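Community Rooms Refurbishment, Second Progress Report
Prepared for the Grikico Fund by Trinh Lục, Project Lead
Reporting period: to the end of February

1. Summary

The grant awarded by the Grikico Fund supports the refurbishment of the ground floor rooms at the Đinh Learning Center, including new flooring, repainting, storage, and furniture for adult classes and after-school study. This report covers the second stage of the work. The flooring is complete in the main study room and the adjoining reading room. Painting is finished in both. Storage is partly installed, and the furniture order has been placed but not yet delivered in full. The project remains within budget and is expected to close on the agreed schedule, with one exception described in section 4.

2. Flooring

The original floor in the main study room was vinyl sheet, laid over an older layer of tile. When the contractor lifted the first section near the windows, five of the tiles beneath were found to be loose and the subfloor under them was uneven. Thắng Mai, who manages the building, asked for the whole area to be checked before any carpet was ordered. The check added cost to the preparation work, which was met from the contingency line with the Fund's written agreement.

Carpet was chosen over replacement vinyl after discussion with the teaching staff. The main complaint recorded in the original application was noise. Chairs scraping on a hard floor made it difficult to hold two groups in the room at the same time, and evening classes could be heard in the office next door. Three samples were laid out in the hallway for comparison during ordinary use. The plain beige showed marks early and was ruled out. The preference among staff was for the gray stripe, in mixed shades with some blue-gray in it, and this was the one ordered from Lolport.
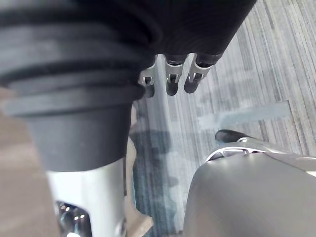 Lolport supplied the carpet and also carried out the fitting. A total of 78 square meters was laid across the two rooms. The stripe was matched at the doorway so that it continues from one room into the other, as requested in the specification. Two visits were needed. The second was to trim and refit the edge along the radiator wall, where the first cut had left a gap wide enough to collect dust. Thư Tăng inspected the finished work on behalf of the Center and signed it off without further conditions.

Staff were asked for comments after the rooms reopened. The reduction in noise was mentioned in almost every response. One tutor reported that the rolling whiteboard is harder to move on carpet than on vinyl, and larger wheels have been ordered at a small cost from the Center's own funds. A question was also raised about cleaning. The present vacuum cleaner is old and was bought for use on mats. A replacement is outside the scope of this grant and will be considered in the Center's general budget.

3. Painting and storage

Both rooms were painted before the carpet was fitted. The walls received two coats, and the window frames were sanded and repainted on the inside only. Work on the outside of the frames was removed from the plan at the first review and has not been reinstated.

Storage units were supplied by Zaseo. The tall units for the reading room have been assembled and fixed to the wall. The low units intended for the main study room arrived with the wrong shelf depth and were returned. Zaseo accepted the error and has confirmed that there will be no charge for collection or redelivery. Until the correct units arrive, class materials are being kept in boxes in the upstairs meeting room, which has reduced the space available there for one-on-one tutoring. This arrangement is workable for the short term but should not continue into the next enrollment period.

4. Furniture and schedule

The furniture order consists of folding tables, stacking chairs, and two work benches of adjustable height. The chairs have been received and are in use. The tables are due in the next delivery. The benches have been delayed by the manufacturer, and the revised date falls after the original completion date in the grant agreement. We request a short extension for this item only - all other work can be completed and reported on as planned. Classes have continued throughout on the existing tables, and no sessions have been lost to the delay.

5. Spending

Spending on flooring, including preparation, is complete and all invoices have been paid. The additional subfloor check and repairs came to $400. Painting was completed for the amount quoted. Payment for the low storage units is being held until the correct items are received. A further $50 was spent on door thresholds that had been left out of the original quotation. Copies of all invoices are attached to the financial return submitted by Mohcine Badawi, who has also updated the budget sheet to show the use of contingency under its own heading, as the Fund asked in its response to our first report.

6. Use of the rooms

The rooms were closed to the public for the flooring work and reopened on the planned date. During the closure, adult classes moved to the upstairs meeting room and the after-school group met in the cafeteria. Attendance dropped slightly in the after-school group and has since recovered. Định Hoàng, who coordinates the study program, has drawn up a new timetable that places two groups in the main study room at the same time in the late afternoon. This was one of the intended results of the grant and was not practical on the old floor. The timetable will be reviewed with tutors at the end of the term.

7. Next steps

- Receive and install the low storage units in the main study room
- Receive the folding tables and dispose of the old ones
- Clear the boxes from the upstairs meeting room and return it to tutoring use
- Install the work benches, subject to the extension requested in section 4
- Collect written comments from tutors and adult learners for the final report

The Center would be pleased to arrange a visit for the Fund's grants officer once the tables are in place. Late afternoon, from 4 p.m. onward, would allow the rooms to be seen with both groups present.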